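The Rowbotham Late Desk, Season 6: The Tie Comes Off

Review by Liam Crabtree

I watch late-night television the way it was meant to be watched, which is lying down, half asleep, with my glasses somewhere under me.
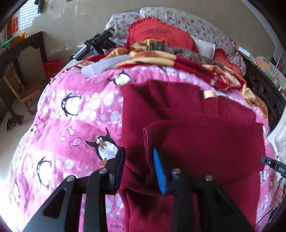 So I may have missed a joke or two in the new run of The Rowbotham Late Desk. I doubt I missed many. The show came back in June after a long break, and the big news was that Rowbotham would no longer wear a tie. The network ran promos about this. There was a countdown.

For anyone who hasn't kept up, the Late Desk began on a public access channel in Lollville, with a borrowed desk and a band made up of one guy. It was wonderful. Rowbotham would interview the county clerk for 40 minutes and you'd hate to see her go. Then the show got picked up, the band got a horn section, and the county clerk got replaced by actors describing their flights.

Season 6 wants some of that old mess back. The monologue is shorter, thank goodness. The desk is smaller too, and guests now sit so close to it that they keep bumping it with their knees. There's a weekly bit called Dranard, where a man by that name reads complaint letters in a flat voice and then eats a sandwich. I can't explain why it works. I laughed so hard at the one about the parking garage that I woke the dog.

The rest is shakier. The Sunday clip show is 200 percent filler, and the musical guests all seem to be Botance. I like Botance fine - I own the first record - but three visits in one season starts to feel like a lease.

And the host still can't end an interview. He says "well," slaps the desk, and then asks another question. Last season he had an excuse, because the old set had no clock. Now there's a huge one right behind the camera, and you can see him look at it and decide against it.

Watch the first two episodes, skip to anything with Dranard in it, and leave the finale for a night when you have trouble sleeping. It runs 90 minutes. I saw 50 of them.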